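Manipulation Practical: Handout 4
Collecting demonstrations with the hand-held grippers

Course leader: Ingegerd Björklund
Lab supervision: Fabian Lüthi, Ott Adomaitis

Read this before your bench session. The session lasts two hours and the bench is booked back to back, so start on time and leave it as you would want to find it.

1. What the session is for

In the first half of the course you programmed motions by hand, as lists of waypoints. From this week you will teach a motion by doing it yourself with a pair of hand-held grippers and letting a model learn from the recordings. The model you train next week can only be as good as the recordings you make now. Groups who rushed this stage last year spent most of the following week throwing data away.

The task is the same for every group: pick up the orange balls from the table and place them in the clear box. It sounds easy and for a person it is. For a learned controller it contains most of the trouble we want to talk about: a round object that rolls when touched badly, a see-through container, and two hands that have to stay out of each other's way.

2. Groups and roles

Work in pairs. One of you operates the grippers and the other runs the recording software and keeps the log sheet. Swap at the halfway point. Both names go on the sheet, with the operator's initials against every recording.

If your partner is away, tell Fabian before Monday and he will put you with another pair.

3. Before you record

Check that both grippers open and close fully. Squeeze each one a few times and watch the value on the screen. It should return to the same number each time the fingers are open. If it drifts, run the zeroing script again.

Check the screws on the finger mounts. They work loose over a day of use. The hex keys are in the drawer marked Somau.

Route the cables so they leave your wrists free. A cable that pulls on your hand will change how you move, and the model will learn that too.

Wipe the camera lenses with the dry cloth only.

Make one practice recording and play it back before you begin counting. Look for dropped frames and for long stretches where the box or the ball is out of view.

4. Making a recording

Start with both grippers open and still, held clear of the table. Wait for the tone.

Approach the ball from the side with the fingers low. If you come straight down, the ball tends to roll off one fingertip.

Close the fingers until the ball is held and stop. Do not squeeze harder to be safe. The pads are rigid and the ball will shoot out.

Lift above the rim of the box before you move across. Lower the ball into the box and open the fingers. Do not throw or drop it from a height.

Use either hand, but do not move both grippers over the box at once. The idle gripper stays on its own side.

Return to the starting position and wait for the second tone.

Move at a steady pace, slower than you would with bare fingers but without stopping to think. If you need to plan, do it between recordings. 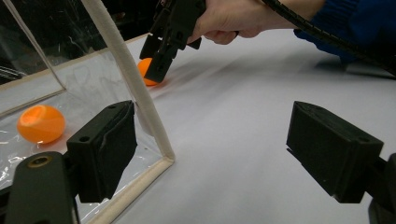
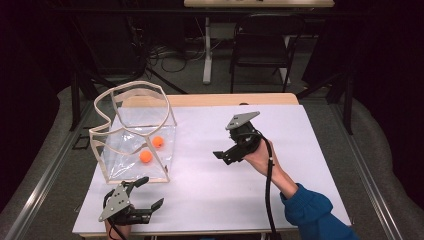
Both views come from the same bench, with the clear box on the operator's left.

5. Mistakes and what to do with them

A missed grasp followed by a clean second attempt is useful. Keep it and write R (for recovery) on the log sheet. A ball that rolls off the table is not useful, so stop and delete the recording. The same goes for a knocked box or a hand reaching in to tidy up.

Change the starting positions of the balls between recordings. Kaja Sproģis showed in her project report that her model failed whenever the ball started near the back of the table, and when she went through her data she had hardly ever put one there.

6. To hand in

The recordings folder, named with your group number.
The completed log sheet, scanned.
One page on which starting positions you found hardest and how you dealt with them.

Questions about the software go to Ott. Marks for this handout count towards the practical component only.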